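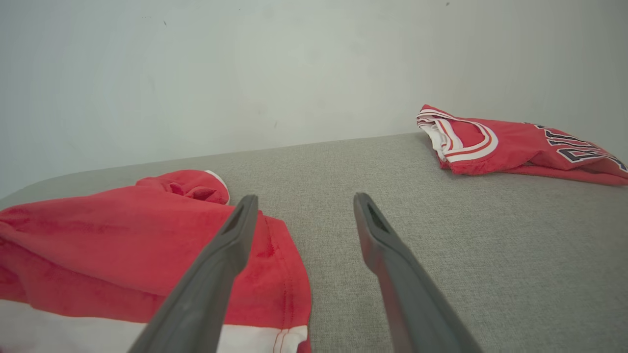

OK quick one tonight because I have to be up early and I still haven't found my other shoe.

The laundry. Again. I know I said in February I was going to stop writing about laundry, and I did stop, for a bit, and then we moved to Pastcombe and the new place has no hall closet. None. There is a hook by the door and that's it. So every single thing with sleeves ends up on the gray couch, and then you can't sit on the gray couch, and then people stand in the kitchen with plates.

So this month I've been doing what I'm calling the couch rule. Nothing stays on the couch overnight. If it's on there at bedtime it gets folded or hung or it goes in the wash. No "I'll wear it tomorrow" pile. I am the worst offender by far so this is mostly me shouting at me.

Day one was awful. Took me nearly 200 minutes to get to the bottom of it, and yes I timed it, and yes that includes stopping to eat toast. Sweaters, a bath mat (why), three pillowcases, a swimsuit from the lake trip. Also a library book. Sorry, library.

Since then it's mostly been small stuff. One or two things a night. The red one is on there constantly. It is my favorite thing I own and it's too warm for it and I wear it anyway, because the office air conditioning is set for penguins. It comes off the second I get in and lands on the couch. Every day. Red on gray, can't miss it, and somehow I walk past it till ten at night.

Fleecy stuff is a pain to fold, by the way. It doesn't want to be flat. You get it all squared up and it slowly puffs back up like bread dough. What I do now:

Lay it face down, smooth it out with your forearm (faster than hands). Sleeves in across the back, straight, not crossed. Sides in to the middle. Then roll from the bottom, fairly tight, and stand it on end in the drawer. If there's a hood, leave it for last and pull it over the roll like a sock. Stays put. I've thrown one across the room to test this and it held.

I used to fold everything flat in stacks and then I'd pull one from the bottom and wreck the lot. Rolled is better. Takes up more room at first but then you squash them along and it's fine.

Washing -- cold, inside out, zippers done up, and no fabric softener on anything fluffy. I ruined a good blanket that way a few years back, it went kind of waxy. Low heat or just hang it over the shower rail. The rail here is wobbly so I only do one heavy thing at a time. Must fix the rail. Adding to list.

Somebody in the comments last time asked what I'd do about lint on the couch itself. So. The couch is a Tasness, bought secondhand, 200 dollars, which I thought was a lot until I saw what the new ones go for (2000! for a couch!). It's that woven sort of gray with lighter and darker flecks all through it, and I picked it for exactly that reason, it hides everything. Crumbs, fluff, whatever. Plain fabric shows every hair. If you're couch shopping, get a speckly one, that's my whole advice.

It does hide things a bit too well though. I'll think it's clean and then get up wearing a full coat of fuzz on the back of my black pants. So once a week I go over it with a damp rubber glove. Just a normal dish glove, drag it one direction, the lint rolls up in little worms and you pick them off. Gross and very satisfying. Then the vacuum with the brush end. I had a Brollex lint roller for a while and it was OK but I was going through sheets like crazy, glove is free.

One warning, test anything red before you leave it lying around damp. Mine has never bled on anything but I had a red towel once that turned a whole chair arm pink, and I never got it out. I put a throw over it and told people it was a style choice. If you're not sure, wet a corner and press it on a white napkin. Pink napkin, keep it off the furniture till it's had a few washes on its own.

OK where was I. The hook problem. I looked at coat racks and they're all either huge or fall over if you look at them. There's a wall-mounted one from Sima with 10 pegs that would fit between the door and the window if I move the mirror. I measured twice and got two different numbers so I'm going to measure again on the weekend. The wall sounds hollow in that spot too so I'll need the right anchors, and I don't know where the drill went in the move. It might be in the box marked "misc kitchen". Most things are in the box marked misc kitchen.

If the pegs go up then in theory the red thing gets hung up at the door and never makes it as far as the couch. In theory. I know what I'm like.

Anyway the couch rule is working well enough that two people sat down on it at the same time last week and watched a whole movie. Without moving anything first! That hasn't happened since we got here. I did find a sock down the side afterwards but I'm counting that as the couch's fault not mine.

Next up is the bedroom chair, which is a much bigger job and I dont want to talk about it yet. There's stuff on that chair from the old apartment. I think there's a coat in there I forgot I had.

If anyone has had that kind of peg rack on a hollow wall, tell me if it stayed up. And what achors you used. Heavy winter coats, wet ones too, so it needs to be solid.

Found the shoe. It was under the couch.

Posted 21/08/2024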